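Workshop notebook, folding cell, Trarnex
Tuesday, June 29, 2021
Entry by Inese Rozīte

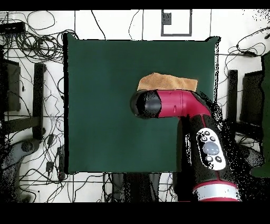

Purpose of the session
To check the wrist joint of the arm after the regreasing carried out by Qianru Lei, and to confirm that the cloth task may resume on the green surface.

Condition on arrival
The arm was powered and held position over the towel without drift. The buttons on the white panel of the forearm responded normally. A faint clicking was heard at the wrist when it was turned by hand in free-drive mode, in one direction only.

Work carried out
1. Power was removed and the black end cap taken off. Two of the cap screws were found under-tightened – these were cleaned, refitted and marked with paint.
2. The joint was turned through its full range 5 times. The clicking did not return.
3. The arm was restarted and the home position taught again. The previous values are kept in the cell folder under Lüse-88.

Cables
The cables on the floor on both sides of the surface are to be gathered and tied before the next long run. Vaida Vītola has requested covers from Alurwood; the order is not yet confirmed.

Outstanding
Beathag Semple to repeat the wrist check after three days of normal use. The full service remains planned for October. The spare cap is in the Sarkton drawer, second from the top.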